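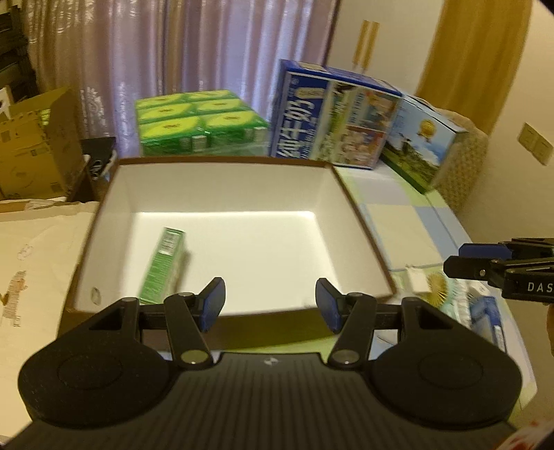 marge_exterieure
Réponse au message initial

La question posée appelle une distinction préalable. Un ouvrage paru en 1993 et absent des librairies n'est pas pour autant épuisé au sens du contrat. Selon l'article L132-17 du Code de la propriété intellectuelle, l'édition est considérée comme épuisée si deux demandes de livraison adressées à l'éditeur ne sont pas satisfaites dans les trois mois. Il conviendrait donc de savoir si de telles demandes ont été formulées, et sous quelle forme.

folio_verso
Auteur du sujet
30 mars 2022

Je vous remercie de cette précision. Une librairie de Gumcombe a passé commande en janvier et a reçu la mention « manque sans date ». Les Éditions Hestuldale m'ont par ailleurs adressé un relevé faisant état de 1274 exemplaires en stock. Les deux informations me paraissent difficilement conciliables. Je souhaite récupérer mes droits afin de republier le texte moi-même, par l'intermédiaire de Satik, avec une nouvelle couverture et une préface.

cahier_cousu
Je me permets de ne pas partager l'approche de marge_exterieure. Avant toute mise en demeure, une demande amiable de restitution des droits aboutit dans bien des cas, surtout pour un titre dont les ventes sont faibles. Une lettre recommandée qui cite le Code dès la première ligne amène l'éditeur à saisir son conseil, et le dossier s'immobilise.

marge_exterieure
Une demande amiable n'interrompt aucun délai et ne constitue aucune preuve. Rien n'empêche d'employer un ton courtois dans un courrier recommandé. J'ajoute que la mention « manque sans date » émane du distributeur et qu'elle n'engage pas nécessairement l'éditeur.

folio_verso
Auteur du sujet
L'article 41 de mon contrat prévoit que les exemplaires restants me seront proposés en priorité en cas de solde. Suis-je tenu de les racheter pour obtenir la résiliation ?

cahier_cousu
Non, une faculté de rachat n'est pas une obligation, sous réserve de la rédaction exacte de la clause. Il faut en revanche régler le sort du stock par écrit, faute de quoi l'ancienne édition et la nouvelle se trouveront en vente simultanément, à des prix différents.

garde_blanche
Je signale un point qui n'a pas été évoqué. Les droits sur le texte et les droits sur la maquette sont distincts. Si la composition d'origine a été réalisée par l'imprimerie Pētersons pour le compte de l'éditeur, vous ne pourrez pas réutiliser les fichiers ni les films sans accord. Même observation pour l'illustration de couverture. Un nouvel ISBN sera également nécessaire.

marge_exterieure
Observation exacte, à laquelle je souscris.

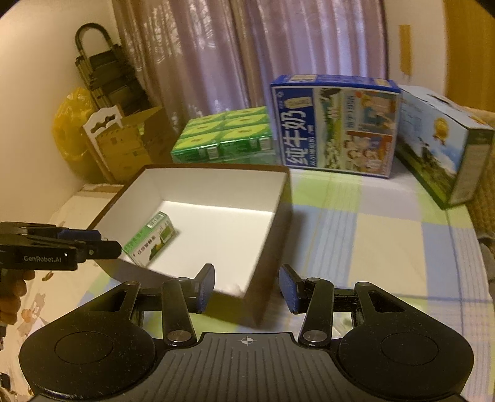 Sujet rattaché : dépôt légal d'une réédition

onglet_court
Le dépôt légal doit-il être effectué de nouveau lorsque seule la préface a été ajoutée ?

garde_blanche
Oui. Une nouvelle édition donne lieu à un nouveau dépôt, et une préface inédite suffit à la distinguer d'une réimpression à l'identique. L'achevé d'imprimer doit être mis à jour en conséquence.

cahier_cousu
Pensez à faire figurer la mention de la première édition au verso de la page de titre. Les bibliothèques y sont attentives.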